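8 min read

4 shares · 0 comments

4. Evaluation of a packaged bimanual cell for garment handling

4.1 Scope and acquisition

The preceding section compared published two-arm platforms on paper. This section reports on one commercial kit, the Tekotier two-arm cell, which we bought at list price and operated for one term. The kit is sold by Sekness as a complete workstation: two arms, grippers, an enclosure, a work surface, mounting rails, and control software with a teleoperation mode. Sekness markets it to laboratories and small repair businesses that want to collect demonstrations on soft goods without designing their own fixture. We asked whether the product, as shipped, supports repeated work on finished garments, and how much of an operator's time goes to the garment as opposed to the equipment.

The vendor had no part in the study design and did not see the results before submission. One support contract was purchased, and the calls made under it are reported in Section 4.6. All modifications to the kit are listed in Section 4.3.

4.2 Assembly and first calibration

The kit arrived in July in five crates. Assembly followed the printed manual, which is complete for the enclosure and brief for the wiring. The profile frame was squared on a flat floor before the panels went in. This step is not in the manual, and on our first attempt, without it, the rear rail sat out of level and one panel bound in its slot.

Each arm bolts to a flat base plate at the front of the cell, so that both arms reach inward and toward the back. This placement keeps the rear of the surface free for cloth, but it puts the bases between the operator and the garment. When the operator must reset a garment by hand, the reach is over or between the arms. The software has a parking pose for this purpose, in which both arms fold outward. Parking and unparking were included in all cycle times given below.

Calibration has two stages. In the first, each arm is driven against a supplied dowel block to set its joint offsets. In the second, the two arms touch a shared set of points on the work surface, and the software solves for the transform between the bases. The second stage is sensitive to base plate torque. After a plate screw had been loosened and retightened, the fingertips of the two grippers no longer met at the commanded midpoint, and the full second stage had to be repeated. We recommend that buyers mark the screws with paint once calibration has been accepted.

4.3 Modifications

Three changes were made. The supplied finger pads were replaced with a softer compound from Surnetti, cut to the same outline. Cable ties on the arm conduit were moved to allow more slack at the elbow. Storage baskets were hung inside the enclosure so that small tools could be kept off the surface between sessions. The arms, the control boards, and the software were left as delivered.

The pad change requires comment. The original pads grip coated fabrics poorly at low force, and raising the force leaves a visible crease in thin shell material. The replacement pads held the same fabric at a lower setting. They also wear faster, and we replaced one pair during the study. Wear appeared first at the inner tip, where the fingers close on zipper hardware.

4.4 Garments and tasks

The test set consisted of finished outerwear and knitwear supplied by Khúc, a repair and resale workshop that receives its stock from consumer returns. Garments were used as received, with tags removed. Light jackets made up most of the set. They were chosen for their combination of features that are hard for a gripper: slippery shell fabric, elastic trim, a zipper, and small closures near the hem or collar.

Four tasks were defined. In Task A, the operator grasps a sleeve at the cuff and straightens it along the surface. In Task B, the two grippers take opposite sides of a front opening and bring the edges parallel. In Task C, one gripper holds the fabric near a zipper or snap while the other positions the mating part. In Task D, the garment is folded to a flat package of a given width. Tasks were run in the order listed, on one garment at a time, with no hand correction permitted inside a task.

Every garment was dropped from a fixed height at the start of Task A, so the initial configuration was arbitrary and usually crumpled. An episode was scored as complete if the end condition held for five seconds after both grippers had released. Episodes stopped by the operator were counted as failures, including those stopped on account of discomfort or a control fault.

4.5 Results

A total of 600 episodes were recorded under teleoperation by trained operators. Of these, 87 ended in failure. Failures were concentrated in Task C. In this task the arms work close together, and the wrist housings limit the angles from which the second gripper can approach. Operators learned to offset one wrist and to approach the closure from the side, but the learned approach did not transfer well between left-opening and right-opening garments.

The second source of failure was occlusion. The camera modules sit on the upper side of each gripper and look along the fingers. With both grippers on the same closure, each module mainly views the opposite hand. Operators then relied on the overhead view, in which a metal zipper pull covers few pixels and is easily lost against a bright tape. Sylvie Kowalchuk, who trained the operators, introduced a rule that one gripper must back off before each attempt on a closure. The rule lengthened the cycle and reduced repeated blind attempts.

Task A gave the fewest failures. The gathered elastic of a cuff is a good feature for a two-finger gripper: it stands off the surface and gives the fingers something to close on. Long smooth panels were worse. The fingers slid over them without lifting an edge, and operators commonly worked inward from a seam or a hem.

Task D depended on the work surface. Its dark finish gives good contrast with pale garments in the overhead view, and poor contrast with black or navy ones. Friction was acceptable for knits. Coated shells moved as a whole when pulled at one point, and operators used the second arm as a weight at the far side of the garment. This occupies an arm that the task definition assumed would be free — an effect that should be considered by anyone planning single-arm baselines on the same surface.

We also trained one policy on the successful Task A and Task D episodes. It was evaluated in 189 autonomous trials on garments held out from training. Results by garment type are given in the supplement. The policy performed well enough on sleeves to be useful as a preparation step, and it was not reliable on folds. No policy was trained for Task C.

4.6 Reliability and support

Three faults interrupted recording. An arm lost communication when a connector at its control board worked loose; pushing it home restored the link, and a drop of retaining compound prevented a recurrence. One gripper reported a false over-current state after long holds on thick fabric, which was cleared by a firmware update. The third fault was a snagged cable. The conduit loop above the wrist can catch a raised sleeve when the arm retracts, and in one case the garment was dragged off the surface before the operator released the grip. The moved ties described in Section 4.3 reduced the problem at the elbow and had no effect at the wrist.

Sekness answered each support call within one working day. The advice was correct for the first two faults. For the third, the vendor suggested a fabric sleeve over the conduit, sold separately. We did not test it.

4.7 Assessment for buyers

As a recording station for sleeve, edge, and folding work on light garments, the kit performs its stated function. It can be brought into use by two people with ordinary hand tools in a week, including operator training. The enclosure gives uniform light and a repeatable background, and the rail positions did not drift during the term.

The kit is less suited to fastening work. The gripper is wide in relation to the hardware found on clothing, and the vendor offers no narrow finger for it at present. A buyer whose main interest is in zippers and snaps should ask for a trial at the vendor's site with their own garments before ordering. The list price also excludes spare pads, which should be treated as a consumable and budgeted from the start.

Figure 4. The two-arm cell with a light blue jacket on the work surface, both grippers close to the zipper pull and snap tab. 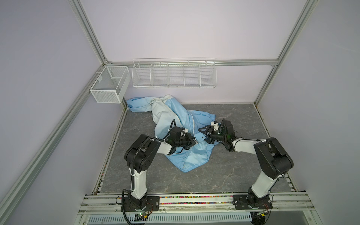
Can the cell be used with only one arm installed?

The software runs with a single arm and skips the second calibration stage, but Tasks B and C as defined in Section 4.4 need both arms.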